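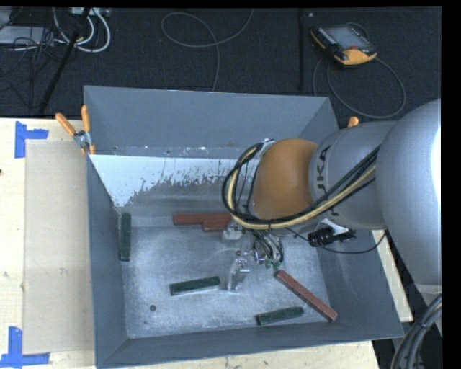 여섯 시가 조금 넘어 키프로노 음브왐보가 작업실에 들어왔을 때 로봇은 멈춰 있었다. 그는 가방을 내려놓고 바닥에 있던 펜던트부터 집어 들었다. 축 오차 경고가 떠 있었다. 6축이었다. 시각은 새벽 두 시 사십 분.

그는 경고를 지우지 않고 화면을 그대로 둔 채 로스 모팻에게 전화를 걸었다.

"또 손목이에요."

"몇 번째 사이클이지?"

"500번을 못 채웠어요. 어제 설정한 건 2000번이었고요."

모팻은 잠깐 말이 없었다. 뒤에서 물 끓는 소리가 들렸다.

"지우지 말고 둬. 일곱 시까지 갈게."

통 안에는 블록이 흩어져 있었다. 빨간 것과 짙은 초록색, 모두 혼드우드에서 깎아 보낸 것들이었다. 밤새 로봇이 집었다 놓았다 하면 아침마다 자리가 달랐다. 음브왐보는 처음 한 달 동안은 출근해서 그 자리를 수첩에 그려 두었는데, 아무도 그 그림을 찾지 않아서 그만두었다. 수첩은 아직 가방에 있었다.

그는 제어함의 스위치를 수동으로 돌리고 열쇠를 뽑아 주머니에 넣었다. 그러고 나서 케이블 다발에 손을 댔다. 검은 선들 사이에 크림색 선이 하나 섞여 있고, 다발 전체가 주황색 손목 덮개 밑을 지나 왼쪽으로 크게 돌아 올라간다. 고리가 너무 크면 통 벽에 걸리고, 너무 작으면 손목이 돌 때 당겨진다. 지난주에 고리를 줄인 사람은 음브왐보였다. 벽에 걸릴까 봐 줄였고, 어제 모팻이 다시 늘려 놓았다.

크림색 선의 피복을 엄지로 훑어 내려가자 덮개 모서리와 만나는 자리에서 손끝이 걸렸다. 패인 곳은 없었다. 다만 다른 데보다 매끈했다. 그는 거기에 연필로 표시를 하고 손전등을 비춰 보았다. 심선은 보이지 않았다.

모팻은 일곱 시 십 분에 왔다. 외투도 벗지 않고 통 옆에 쪼그려 앉아 고리를 올려다보았다.

"여기?"

"거기요."

"브래킷을 돌려 달면 되겠네."

"지난번에도 그 얘기 하셨어요."

"지난번엔 안 했지."

브래킷은 덮개 위쪽에 붙은 작은 금속 조각이다. 다발이 휘어 올라갈 방향을 그것이 정한다. 모팻은 각도를 27도 틀자고 했고, 음브왐보는 그 숫자가 어디서 나왔는지 물었다. 모팻은 클로사 설비에서 그렇게 썼다고 했다. 클로사는 그가 여기 오기 전에 있던 회사였다. 그는 무엇이든 클로사에서 가져왔다. 각도도, 점검표 양식도, 점심을 열한 시 반에 먹는 습관도.

"그 로봇은 이것보다 작았잖아요."

"손목 도는 건 똑같아."

음브왐보는 더 말하지 않고 육각 렌치를 찾았다. 브래킷 나사를 푸는 동안 모팻이 다발을 받쳐 들고 있었다. 풀린 다발은 보기보다 무거워서, 모팻은 팔을 두 번 바꾸었다. 연필 표시가 있는 자리에는 우미코에서 나온 나선형 보호대를 감았다. 보호대를 한 뼘 감는 데 십 분이 걸렸다. 손목과 통 사이가 좁아서 손이 한쪽으로만 들어갔다.

"통을 빼면 안 되나?"

"클램프 풀면 통이 밀려요. 밀리면 위치 다시 잡아야 되고요."

"테이프 있잖아."

"테이프는 자리를 대충 보라고 붙인 거고요."

탁자의 파란 테이프는 음브왐보가 붙인 것이었다. 한번은 청소하던 사람이 밀대로 탁자를 건드렸고, 그날 오전이 통째로 날아갔다. 그 뒤로 통의 테두리에 클램프를 물렸다. 손잡이가 주황색이라 로봇과 한 벌처럼 보였지만 철물점에서 산 것이었다.

브래킷을 다시 조이고 나서 그는 다발을 손으로 몇 번 흔들어 보았다. 고리가 전보다 바깥으로 섰다. 모팻은 물러서서 통의 테두리와 고리 사이에 손바닥을 세워 넣었다. 손바닥 하나가 들어가고 조금 남았다.

"천천히 돌려 봐."

음브왐보는 열쇠를 도로 꽂고 펜던트를 들었다. 속도를 가장 낮게 놓고 6축을 플러스 쪽으로 보냈다. 손목이 돌고 고리가 따라 돌았다. 크림색 선이 덮개 모서리에 다가가다가 닿기 전에 멈추었다. 마이너스 쪽도 보냈다. 거기서는 보호대 끝이 모서리를 스쳤다. 소리가 나지는 않았지만 둘 다 보았다.

"닿네요."

"닿지. 보호대니까 닿아도 돼."

"닿으면 닳아요."

"그러니까 보호대지."

음브왐보는 축을 되돌려 놓고 열쇠를 뽑은 뒤 나사를 다시 풀었다. 모팻은 한숨을 쉬고 다발을 받쳤다. 이번에는 각도기를 대지 않고 눈으로 맞추었다. 조금 더 세우고, 조이고, 돌려 보고, 또 풀었다. 네 번째에 양쪽 다 닿지 않았다. 각도가 얼마인지 모팻이 물었지만 음브왐보는 재지 않았다. 대신 브래킷과 몸체에 걸쳐 흰 펜으로 가는 금을 그었다. 나사가 풀리면 금이 어긋날 것이다.

모팻은 그제야 외투를 벗어 의자에 걸었다.

"점검표에 뭐라고 쓸 거야?"

"브래킷 조정, 보호대 추가."

"각도 칸이 있는데."

"비워 둘게요."

모팻은 점검표를 가져가서 각도 칸에 줄을 긋고 그 옆에 '표시선 참조'라고 썼다. 글씨가 칸 밖으로 나갔다.

아홉 시에 코우리스에서 전화가 왔다. 블록 시험을 맡긴 쪽이었다. 밤사이 결과를 달라고 했고, 모팻은 없다고 했다. 저쪽에서 길게 말하는 동안 그는 창밖을 보며 예, 예, 하고 대답했다. 음브왐보는 통 안을 들여다보았다. 바닥은 긁힌 자국으로 얼룩덜룩했다. 새 통을 주문하자는 말은 봄부터 있었다. 카메라가 반사 때문에 블록을 놓칠 때마다 그 말이 나왔고, 조명을 조금 옮기면 또 들어갔다.

전화를 끊고 모팻이 말했다.

"오늘 저녁까지 2000번은 무리라고 했어."

"뭐래요?"

"그럼 몇 번이냐고."

"그래서요?"

"일단 100번 돌려 보고 말해 준다고 했지."

음브왐보는 경고 이력을 파일로 저장한 다음 경고를 지웠다. 횟수에 100을 넣었다. 케이블이 카펫 위에서 꼬이지 않게 펴고, 모드를 자동으로 바꾸었다. 두 사람은 탁자에서 물러나 섰다.

팔이 통 위로 움직이고 손가락이 바닥 쪽으로 내려갔다. 빨간 블록이 들렸다가 반대편에 놓였다. 다음은 초록색이었다. 모팻은 블록을 보았고 음브왐보는 고리를 보았다. 손목이 끝까지 도는 동작은 열 번에 한 번쯤 나온다. 그것이 나올 때마다 그는 고개를 조금 숙여서 덮개 모서리와 선 사이로 빛이 들어오는지 확인했다.

"커피 마실래?"

"좀 이따가요."

모팻은 혼자 나갔다. 음브왐보는 의자를 끌어다 놓고, 모팻의 외투를 등받이에 그대로 둔 채 앉았다. 손목이 다시 끝까지 돌았다. 틈이 보였다. 그는 가방에서 수첩을 꺼내 횟수와 시각을 적었다.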